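Vom Abschluss her geplant

Am Berufskolleg Numach beginnt das Schuljahr seit Donnerstag, 26. September, mit einem Einführungstag, der ohne Festrede auskommt. Schulleiter Abdelilah Belkadi hat das Programm auf vier Arbeitsblöcke verteilt. 210 Schülerinnen und Schüler der Unterstufe legen darin schriftlich fest, welchen Abschluss sie anstreben und welche Nachweise dafür bis März vorliegen müssen.

Grundlage ist der Planungsbogen Pekarero, den das Kollegium im Vorjahr in 16 Lerngruppen erprobt hat. Er erfasst Fehlzeiten, Praktikumsstunden und Beratungsgespräche. Die Auswertung erfolgt halbjährlich durch die Klassenleitung.

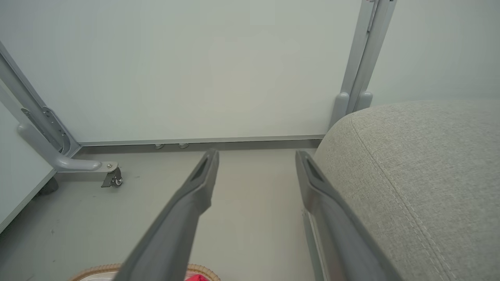

Die Beratungsgespräche dauern 46 Minuten und finden außerhalb der Klassenräume statt. Belkadi hält die Sitzordnung für einen unterschätzten Faktor: Am Pult werde geprüft, am Tisch verhandelt. Ein großes hellgraues Polster wie das im Bild, dazu freie Bodenfläche, genügt ihm als Ausstattung. Protokolliert wird erst im Anschluss, auf einer Seite, mit Unterschrift beider Beteiligten.

Offen ist die Finanzierung. Die Entlastungsstunden für sechs Lehrkräfte sind bis zum Schuljahresende bewilligt, der Förderverein Eberhard trägt die Druckkosten. Über eine Fortführung entscheidet die Schulkonferenz im März.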